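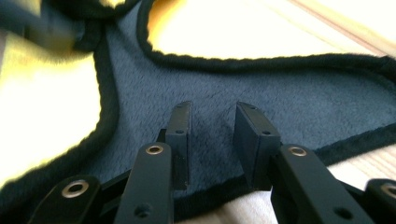 Fescombe hand gripper with the jaws open over blue-gray plush with black edging

The Fescombe hand gripper is a two-finger, hand-held gripping tool with a camera, used to record grasping motions that are later played back on a robot arm. It was designed by Roel Van der Linden at the Clusmont workshop in Pumside, and is known there simply as "the Fescombe." The operator holds the tool, works the jaws with a trigger, and handles ordinary objects with it. For such a small machine it has a wonderfully rich maintenance culture, and most of what has been written about it deals with keeping the fingers parallel, the pivots free and the pads clean.

Mechanism

Each finger rides on a pair of black arms, called the inner link and the outer link, joined by a short crossbar. The links form a parallelogram, so the fingertip keeps its angle as the jaws open and close. It is a very old idea, found in drafting lamps and toolboxes, and it works beautifully at this size. A metal ring bushing sits in the rounded upper end of each link, which makes four in all, two to a side.

The fingertips are separate parts held by small screws, and they can be changed without disturbing the links. Two screw holes are reached from the narrow top edge of each fingertip, and a further recessed screw lies lower down on each inner link. The recessed screws set the tension of the linkage. They should be left alone during a simple fingertip change, a point on which the workshop manual is firm and on which many owners have learned their lesson the hard way!

Setup

A newly assembled tool is set up in a fixed order. The bushings are pressed in first, then the inner links are hung, then the outer links and crossbars. The fingertips go on last. Cor Van Leeuwen, who wrote the assembly notes, recommends leaving every screw a quarter turn loose until the whole linkage has been opened and closed by hand several times. The parts find their own alignment this way, and tightening can then proceed from the pivots outward.

Closing the jaws on a sheet of plain paper is the standard test of parallelism. If the sheet can be pulled out at the front but is held at the back, the tips are splayed, and the fingertip screws are loosened, the jaws squeezed shut, and the screws tightened again with the jaws still closed. The squeeze does nearly all of the work. It is one of the most satisfying adjustments on the whole machine, and it takes less time than finding the right hex key.

The camera is set next. Both fingertips must stay in view from fully open to fully closed, with the gap near the middle of the picture. The opening width is then calibrated by recording one slow stroke from stop to stop. Calibration is repeated after any work on the links, but a pad change alone does not call for it unless the new pad is of a different thickness.

Cloth check

Rigid test blocks are excellent for measuring the opening, but they say little about how the tips will meet something soft. The Clusmont procedure therefore finishes on fabric. A piece of cloth is laid on a table, the open jaws are brought down over it, and the operator looks at how the two tips stand against the surface before making any attempt to close them. A pile fabric with a bound or contrasting edge is a fine choice, as it gives the eye both a texture and a line to work with.

The check is done slowly. Quick sideways movement smears the weave in the recording, and a smeared frame is no use for judging contact even when the fingers themselves are sharp. 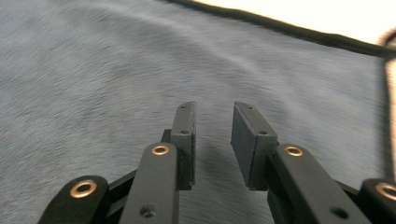 Light deserves attention too. The jaws throw a shadow onto whatever lies beneath them, and on gray or blue cloth the patch between the fingers can become dark enough to hide a fold. Exposure is best set on the fabric in the gap. A pale tabletop may then wash out toward white, and this does no harm, provided the tips and the cloth between them remain readable.

Once the view is good, the operator closes on a single fold, lifts it a little, and lets go. The fold should leave both pads at the same moment. Cloth that hangs on to one pad points to dirt, to a raised pad corner, or to a screw head standing proud of the fingertip. The pinch is repeated along the edge of the fabric, where a thicker border will spread a slightly loose linkage that seemed perfectly tight on a flat area.

Routine care

Dust is the great enemy of the rubber pads, and plush is a generous supplier of it. The manual calls for the pads to be wiped with a barely damp lint-free cloth after every 60 minutes of work on textiles. Alcohol is permitted on the links but not on the rubber. Fibers wound around a pivot are drawn out with tweezers, following the direction in which they are wound. Cutting them is discouraged, as the short ends tend to work their way in behind the bushing.

The bushings run dry. Oil gives a lovely smooth action for a day or so and then collects lint, after which the linkage must be taken apart and washed. Light scuffing along the top edges of the fingertips is normal and needs no treatment, although a burr that can be felt with a fingernail should be taken down with fine abrasive paper before the tool goes near knitted goods.

Repair

The pads wear first. To replace one, the fingertip is taken off, the old rubber is peeled away from the front, and the remaining adhesive is rolled off with the thumb. The new pad is set down from the rear edge forward and clamped overnight under light pressure. Pads are changed in pairs even when only one looks tired, as a new pad facing an old one shifts the closing line to one side.

Bushing replacement is a bigger job. Play is found by holding one fingertip still and rocking its inner link; a click means a worn seat. The Clusmont logbook for the first batch of 13 tools lists 339 service entries, and loose fingertip screws account for more of them than any other fault. Only one link in the batch has ever cracked. Van der Linden kept it, and it hangs over the bench in Pumside with a paper tag giving its cycle count on the day it failed, 1,374.

Revisions

The second version of the manual, dated February 10, 2020, moved the cloth check from an appendix to the main procedure and added Van Leeuwen's drawings of the crossbars. Left and right crossbars are mirror images and will fit the wrong side with a bit of force, so later sets have a small notch filed in the left one.

See also

Parallel linkage
Plain bearing
Teaching by demonstration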